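Sorting out the potatoes

The bag of potatoes under the sink had been bothering me for weeks. It was a big one from Saarela, the grocery over by the bus depot, and I bought it because the small bags cost nearly as much. Then I went away for a few days and came home to a smell.

I threw out the soft ones on Sunday and wiped the cabinet floor with vinegar. The good ones went into a paper bag in the hall closet, where it stays cool. I left the top folded over once so some air gets in. Onions used to live in there too. They are on the other side of the kitchen now, on the shelf with the rice.

The problem with the closet is that I forget what's in it. So I keep a few things out in a basket on the table, whatever I plan to cook in the next day or two, and refill it from the closet. My friend Jayson Aquino does the same with fruit and I took the idea from him. He uses a metal bowl, but I don't like the noise.

I looked at wire baskets first. Estau had a nice one for 27 dollars that was too deep for the table, and small potatoes would have ended up at the bottom where I'd never see them. The brown wicker one I already owned. It had been holding mail since February. The mail is now in a shoe box and I will deal with that another time.

Wicker is fine for this if you knock the dirt off first. I don't wash potatoes until I'm ready to peel them, so I rub them with a dry dish towel over the trash. Every couple of weeks I take the basket out on the back step, turn it over and hit the bottom a few times. Grit comes out every time.

The sides slope outward, so it's wider at the rim than at the base and easy to reach into. I can see a potato over the edge when I walk by, and that has been enough to get me to cook it.

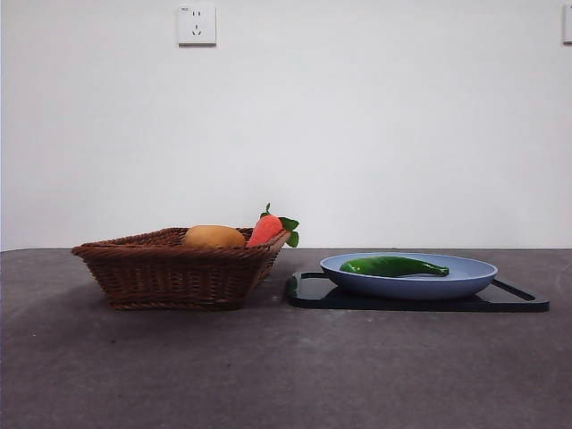

What I made this week

Mostly soup. Potatoes, a leek, stock from the freezer, black pepper. I had it 3 nights in a row and was ready for something else by the last one. Tomorrow I'm going to roast whatever is left with a little paprika.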